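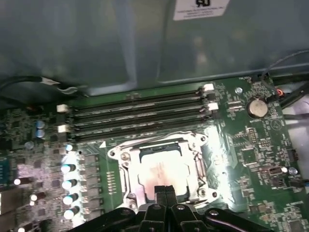
May, cleaning the old processors, Samham bench

Continued from the last page. The case is open and lying flat, cooler is out, memory is out. The four memory slots are empty. I leave the latches how they are, Jennylyn will put the modules in again after we finish the socket.

The old paste is still on top of the processor. It is a pinkish-orange color and it is smeared over most of the metal. I did not expect this color, the tube we use from Vass is gray, so somebody before us must have used another one. I asked Magdolna Magyar and she does not remember that Zarkska ever delivered the machines with such paste. I write it here in case we meet it again in the other cases.

What I want to do, in order:

1. Wipe the biggest part with a dry lint-free cloth, from the edge to the middle. Processor stays in the socket with the frame closed.
2. Put alcohol on a new cloth, never directly on the board. Wait, wipe, turn the cloth, wipe again.
3. Look at the rim near the black plastic edge with the small lamp. Old paste likes to hide there.
4. Leave it to dry for 15 minutes with the case open.
5. New paste, a small drop in the center. Then the cooler, screws crosswise.

Question for Jennylyn Layug: do you open the socket frame also when the top is clean? In the Gronbridge notes it is written to take the processor out every time. I don't like it. Each time we lift it there is a risk for the pins, and last month we lost one board like this. My opinion is to open only if we see paste on the side.

The label on the inside wall of the case I could not read well. I will copy the number with a magnifying glass before we close the cover, the inventory list needs it.

14:00 — first wipe done on the second case as a test, there the paste was gray and dry and needed 2 cloths. The alcohol bottle is 200 ml and is almost finished, please order. Gloves size M also.

22 machines are on the list for this month. If the paste is the same pink one in more of them I would like to keep one dirty cloth in a bag and show it to Magdolna.

To do: find the long screwdriver, it is not in the drawer. Ask at Vass how long their paste is good after opening.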